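Stop your planner from grabbing through the wall

Your planner thinks the bin is a box with no lid. The real bin has walls, and the walls have opinions. By the end of this page you'll have a collision setup that keeps the wrist out of them and still lets the fingers reach the bottom, where the good stuff always ends up.

You'll need a working arm driver, a calibrated camera and a planner that accepts attached objects. I use Pristen as the grasp scorer and our own Girnholm wrapper for planning. Most others will do if you rename everything.

Step 1: Model the bin as five boxes

Four walls and a floor. Don't load the CAD mesh. A convex hull made from a bin mesh is a solid block, and the planner will report, with total confidence, that every grasp in it is impossible. I lost a Wednesday to this.

Make each wall 2 mm thicker than it measures, and grow it outward. Grow it inward and you've given away space you'll want back in Step 3.

Step 2: Give the cables a body

The URDF that came with your arm describes a sleek, naked robot. Yours has a cable bundle on it, and the bundle sticks out farther than the wrist does. Attach a capsule to the last big link and another to the wrist joint, each fat enough to cover the loop at its widest. Find the widest point by jogging the wrist to both ends of its range and watching the cable, not the screen.

While you're there, add a cylinder for anything mounted beside the gripper. Skip this and your first grasp near a side wall will remind you.
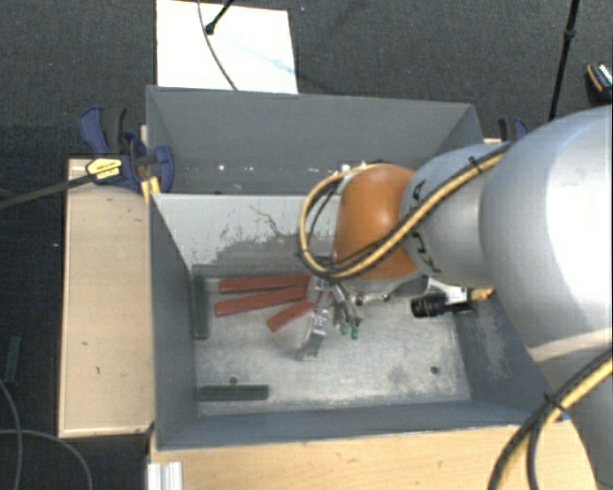
Posted by Grewal

Tools with long handles are the case worth tuning for. When red handles fan out to one side and the metal ends bunch up together, the scorer loves the bunch, with all those nice edges. The wrist may also be hanging right over it with a loop of cable on the same side. Let the planner have its say before the scorer gets attached to anything.

Step 3: Filter before you plan

For each candidate grasp, run these checks in order, cheapest first:

gripper against bin walls
side-mounted hardware against bin walls
cable capsules against bin walls
full inverse kinematics
full path plan

Set the wall margin to 7 mm for the first three. If almost nothing survives, print the reason for each rejection before you touch the margin. When the side-mounted hardware is to blame, turn the grasp 180 degrees around the approach axis and try again. A two-finger gripper doesn't care. The bracket cares a lot.

Step 4: Split the approach

Plan freely to a point above the bin, then go straight down. Turn off collision between fingertips and bin contents for the straight part only. Turn it off everywhere and the arm will take the scenic route through the pile.

Cap the descent at 18 mm per second until you trust your floor height. You don't trust it yet.

Step 5: Replay with the arm stopped

Stustent will replay a logged plan against the collision scene without sending anything to the controller. Go through the rejected grasps as well as the accepted ones. A rejected grasp that looks fine to you usually means a capsule is too fat. An accepted one that makes you wince means you measured the bin from memory.

Known problem: if you restart the scene server in the middle of a run, attached objects vanish and the walls stay. Reattach the capsules before the next plan. I have a patch for this which has been almost finished since March.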